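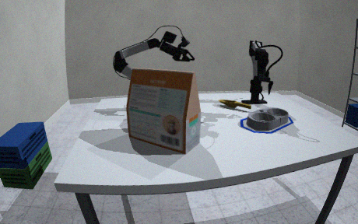
Simulated table with a paper product bag, two robot arms and a grey double bowl.

Ukard Agricultural Bond Records

Version of Friday, November 19, 2021

Ukard is a table of bonds and notes whose proceeds are set aside for farming, food storage and rural roads. It holds 3110 rows, one per tranche, from 14 issuers. Of these, 2279 rows have a full use-of-proceeds statement attached. The others have only the pricing terms.

Files

tranches.csv – one row per tranche, with issuer code, currency, coupon, issue date and maturity
proceeds.csv – the text of each statement, joined on tranche_id
issuers.csv – issuer codes, names and country of registration
changes.txt – what was altered in each version

Where the data comes from

Terms were taken from final term sheets and checked against the Inuris price list. Where the two disagree, the term sheet is kept and the row has a 1 in the column mismatch. Statements were typed in from investor letters held by Ekwueme, and spelling is left as printed.

Known problems

Private placements are thinly covered, and some have no coupon. An empty cell means the figure was not published – it does not mean zero. Amounts are in the currency of issue and have not been converted. Tranches that were reopened in March appear twice, once under each settlement date, so add up the amount column with care.

The theme column was filled in by hand. A bond that pays for both irrigation and roads is put under whichever is named first in its statement.

Use

The table is meant for comparing terms and wording between issuers. It does not record whether the money was spent as planned, and it should not be used to price a trade.

Loading

Files are UTF-8 with commas as separators. Dates are year-month-day. The Urker script reads all three tables and skips the first 20 lines of proceeds.csv, which hold the licence text. Other readers will need to skip them too.

Corrections can be sent through the issue tracker, with the tranche_id and a page reference.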